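Prukitz Table Tennis Club > Gear > Do you really zip the case every time?

inga_w
Serious question for people who own a padded paddle case. Mine opens flat like a clamshell, black fabric on one half, clear window and a red and gray mesh bit on the other. It came free with an Arango order over $60, and I have zipped it up maybe twice. The rest of the time it lies open on the table with the paddle next to it, black rubber up, collecting whatever falls out of the air in my apartment.
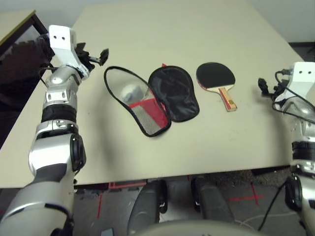 My doubles partner says I'm killing the rubber. I say the rubber was dead when I bought it. Who's right?

chopblock50
Your partner. Dust is what does it. Wipe with a damp sponge, film on, paddle in, zip. Takes less time than your post did.

Erno_Kun
I've left mine out since November and it still grips fine. Then again I lose to 12-year-olds, so take that as you like.

chopblock50
Erno, I've played you. It does not grip fine.

Erno_Kun
That was my wrist.

prullport_lefty
Minority view: cases are worse. You play three hours, shove a sweaty handle in a padded bag and leave it in the car until next week. Mine came out smelling like a gym sock with a pension. Air it overnight, THEN case it.

inga_w
So I'm airing it. For months. I feel better already.

chopblock50
Overnight is one night.

carari_spin
Is the clear window good for anything? Mine went cloudy and now I can't tell which paddle is in there without opening it.

prullport_lefty
It's so people at the club can see you spent money. I gave up and put tape on the case with a name on it. Wrong name, secondhand case, but I know which one it is.

inga_w
Update: cleaned the rubber with a sponge. The water went gray. I have told my partner nothing and would appreciate the same from all of you.

chopblock50
He reads this forum.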